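Speaker notes – Shared tables: surfaces, snacks and small waste
Facilities track, afternoon session, 2:00 p.m.
Slides advance on the clicker. Keep the handout face down until the section on bins.

Slide 1. Title
Name, role, thanks to the organizers. Mention that the Stevdale floor plan is on the back page of the handout and that the session covers break tables only. Kitchens and pantries were covered in the morning.

Slide 2. Scope
A break table gets used for three things on most office floors: eating, meeting, and putting things down on the way to somewhere else. Our cleaning specification was written for the second use. It assumed a dry cloth once a day and a floor bin by the door.
At Stevdale we have 62 tables in scope. All have light wood tops. They replaced white tops that showed every cup ring, and the request from the floor was for something warmer. The maintenance consequences were not discussed at the time.

Slide 3. The top and its opening
Explain the round cutout. Some of the tops came with one, and the purchase order lists it as a cable pass-through. On the tables used for food it has no cable in it and no cap over it, and crumbs collect at the bottom. A flat cloth passes over the opening and leaves the bottom untouched.
Ask how many in the room have the same detail. Wait for hands.
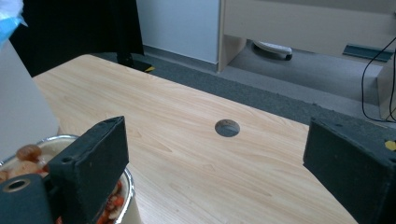 Tabletop cutout, with a metal-rimmed food container at lower left.

Points to make while this slide is up:
– Any opening in a surface used for food is a cleaning item and needs its own line in the specification.
– Caps cost very little. We priced a press-fit cap from Bovo and a screw-in cap from Zilex. The press-fit one is easier to lift out for cleaning. The screw-in one stays put but traps debris under the flange.
– If the table will never carry a cable, order the top without the cutout. Procurement will say the lead time is longer. It was two weeks longer in our case.
Do not spend more than three minutes here. In the rehearsal this section ran to seven.

Slide 4. Cleaning the wood
Wipe with the grain, damp cloth, then dry cloth. No citrus products on a varnished finish. No abrasive pads, including the white ones sold as non-scratch.
Glare is the practical difficulty. Under overhead lighting a pale varnished surface washes out in patches, and a thin film of residue in one of those patches is hard to see from a standing position. The cleaner should look along the surface from a low angle before signing off. It takes five seconds. 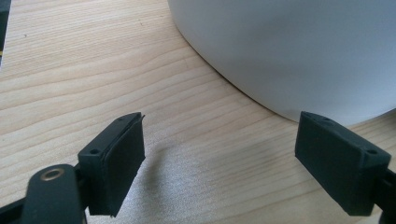 The second check is the line where a container meets the wood. Moisture sits under a base longer than it sits in the open, and a container that stays in the same place all week will mark the finish in a ring or an arc. Lift, wipe, dry, replace. Dragging is faster and leaves scratches across the grain, and those scratches are the main reason we refinished tops in the first year.
Refinishing figures, if asked: we budgeted 2,000 for the year and spent 2,523. The overrun was labor. Materials came in under.

Slide 5. Snacks in open containers
Recommend a rigid container with straight or slightly rounded sides, filled to below the rim. A heaped container sheds pieces every time a hand goes in. Small round puffed pieces are the worst case: they are light, they roll, and they end up on the floor, where they get ground into the carpet.
Carpet under a break table is outside the scope of this talk, but note for the record that we would not choose it again.

Slide 6. The bin on the table
Handout goes over now.
Our floor bins were emptied on schedule and were mostly empty. Napkins and wrappers stayed on the tables. We moved to a small lidded bin placed on the tabletop itself, lined with a bag folded out over the rim. A small pedal bin will do the job, although at table height the pedal is of little use and the lid is opened by hand. The pedal also sticks out at the base and takes up room, so turn it away from the food.
Liner color: we use a translucent blue. A folded edge that shows outside the lid tells the cleaner from across the room that a bag is fitted.
Position: bin at one end, food at the other. On a small table that is not possible and the two end up side by side.
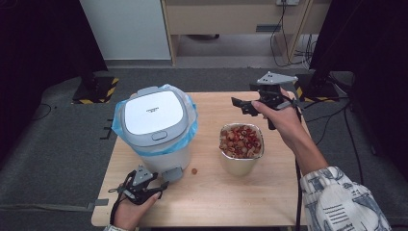
Aisyah Wibisono objected to this arrangement when the draft went out, writing that a waste bin has no place on an eating surface whatever the liner looks like, and that a bracket on the table leg would give the same reach without the hygiene question. She also asked who wipes the base of the bin, and how often.
Give the objection in full. The second part was fair, and the specification now says the base is wiped at every bag change. On the bracket, we trialed one from Peixoto. It held well, but knees hit it.

Slide 7. Revised specification
Read out the four changed lines only:
– Openings capped, or cleaned daily with a bottle brush.
– Low-angle check before sign-off.
– Containers lifted, never dragged.
– Tabletop bin base wiped at each bag change.

Slide 8. Questions
Likely ones: cost per table (refer to handout), whether laminate would be simpler (yes, but the floor did not want it), and whether the bins smell (with dry waste only, no complaints so far).
Remaining handouts go on the chair by the door. Clicker back to the AV desk.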